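Dremow had their open day in January and I drove over to Kotomstead for it. Parking was 2 dollars, coffee was free. Rokeya Bepari ran the tour, 20 people to a group, and ours started late.

Most of the floor was conveyor stuff I'd seen before. The part I went for was the simulation room in the back. They train the arm on a computer first - 3,000 practice grasps a night, she told us - and only then let it near real parts.

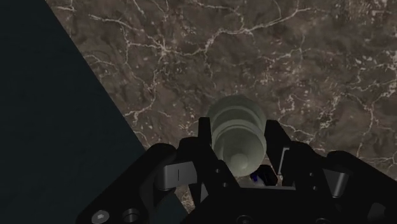
I've wanted to see simulated grasping up close since I read about the Birnlow project. The rendering is better than I expected. Brown marble with white veins seems like a fancy surface for a pale ribbed part, but Rokeya said they swap the backgrounds all the time so the software doesn't get used to one. Pieter Kruger asked about slippery parts and got a long answer I didn't follow.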